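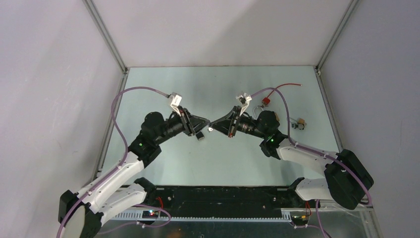 Why a White Wall Is Hardly Ever White

A surface that looks white is one that reflects most of the light reaching it and does not favour one colour over another. Paint makers measure this by shining a lamp on a flat sample and recording how much light comes back. In a room, a pale wall seldom sends the same light to your eye from every part. Panels set around a table show the effect well: the left one has a faint pinkish tint, the right one is a cooler grey-lavender, and across the back one runs a soft diagonal shadow. The tabletop is pale too, with a little green in its white. To work out where differences like these can come from, you need to know about the surface, the light and the angle between them.

The surface

Paint contains a fine powder called pigment. White paint usually contains titanium dioxide, a mineral powder that scatters light of every colour. If a very small amount of another pigment is mixed in, the paint absorbs some colours more than others. A trace of red oxide gives a pinkish white. A trace of black gives a pale grey.

It is hard to see a tint when only one sample is in front of you. Put a sheet of white printer paper beside it and the tint becomes easier to find.

The light

Light bulbs do not all give off the same mixture of colours. A warm bulb gives more orange and red. A cool bulb gives more blue. Daylight from a clear sky is bluer than daylight from the sun itself, so a wall facing away from the sun at noon can look blue-grey.

Light also bounces. When it strikes a red carpet, most of the blue and green is absorbed and most of the red is reflected. Some of that red light lands on the wall nearby. The wall then looks pink near the floor, although its paint has not changed. Painters and photographers call this a colour cast.

The angle and the distance

A surface facing a lamp directly receives more light on each square centimetre than a surface turned away from it. You can test this with a torch. Point it straight at a wall and you get a small bright circle. Tilt the torch and the circle stretches into a longer, dimmer oval. The same amount of light is now spread over a larger area.

Distance has a similar effect. The brightness of light falling on a surface is measured in lux. Suppose a small bare bulb gives 1,000 lux on a card one metre away. Move the card to 2 metres and it receives 250 lux. Doubling the distance spreads the light over four times the area, so the card gets one quarter as much.

Hard and soft shadows

A shadow forms where something stops light from reaching a surface. Its edge may be hard or soft.

A small light source, such as the bulb of a torch, makes a hard edge. Each point on the wall is either lit or blocked, with very little in between.

A large light source, such as a window or a long ceiling light, makes a soft edge. Some points on the wall can see all of the source and some can see none of it. Points between them can see only part. This partly lit band is the penumbra. The fully dark part is the umbra. The penumbra gets wider when the object is moved closer to the light and further from the wall.

A shadow can also slant when the object casting it is upright. Its direction depends on where the light is, and on the angle of the surface it falls on.

Try it: the three-card corner

You will need:
Three sheets of white card from the same packet
Sticky tape
A torch
A desk lamp with a shade
One sheet of red paper and one of blue

Tape the cards together at their short edges and stand them on a table to make a left wall, a back wall and a right wall. Close the curtains.

Shine the torch from the left. Write down which card is brightest and which is darkest. Repeat from the right.

Hold a pencil in front of the back card and look at the edge of its shadow. Swap the torch for the desk lamp and look again. Keep your fingers off the bulb.

Lay the red paper flat, touching the left card, and the blue paper flat, touching the right card. Shine the torch down on each sheet in turn and look at the lower part of the card beside it.

Words used on this page

Absorb: to take in light so that it does not bounce away.
Colour cast: a tint added to a surface by the light falling on it.
Lux: the unit for how much light lands on a surface.
Penumbra: the partly lit band at the edge of a shadow.
Pigment: the coloured powder in paint.
Umbra: the part of a shadow that gets no light directly from the source.

Written by Sosina Admasu. Checked by Lemlem Bogale.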